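Drawers, benches and other July jobs

I had meant to write this up weeks ago, but July has been one of those months where every evening goes somewhere and you can't say where. Anyway, the kettle is on, it's not quite nine, and I'd like to get down what I've learned (slowly, and mostly by getting it wrong) about keeping a workbench in a state where you can get something done on it.

It started with Lucimara Bastos, who came round to borrow a set of hex keys and stood in the doorway for rather a long time. She is a very polite person. All she said was, "And where do you do the work?" Fair question! There was a patch about the size of a tea tray that I could still use, and everything else was lids, offcuts, plates of one sort or another and a biscuit tin of screws that I've been meaning to sort since we lived in Lockwood.

So I took the lot off. Every last thing went on the floor, on old sheets, and I wiped the bench down twice and had a look at it bare, which I hadn't done in years. Then I let things back up one at a time, and only if I was going to use them that same day.

I'm very taken with steel tops, I have to say. My old bench was pine and I loved it, but it drank up every spill, and by the end you could read its whole history in rings and scorches. With steel you wipe it and it's done. It does show every smear when the light comes across it, and it's noisy if you're the sort who puts things down in a hurry (I am), but I wouldn't go back.
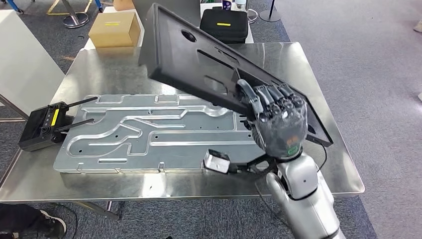 The big flat things are what defeat me, mind you. Small parts are easy, you put them in a jar and write on the jar. But anything wide and thin, trays and covers and metal plates with all their little holes and grooves, will take over a whole table the minute you lay it down, and then something else gets laid on top of it, and before you know it you have a sort of lasagne. My rule now is one large flat piece on the bench at a time, and whatever goes over it gets lifted off by its edge and put away before I pick up a tool. I don't slide it, either. I slid a cover across a sheet of aluminium once and the scratch is still there to greet me.

For storing them I went upright, like plates in a rack. I had a look at the ready-made ones from Flaltora, very smart, but in the end I made do with an old record rack and a length of felt along the bottom. It cost me 17 pounds, felt included, and it has held up nicely so far.

Anything with aerials or knobs gets a shelf to itself, up out of the way. I've snapped one aerial in my life and I was cross about it for a month.

I still haven't done the screws. Lucimara has offered to come and help with them one evening if I do the supper, and I think I'll take her up on it before she changes her mind. She still has my hex keys, too.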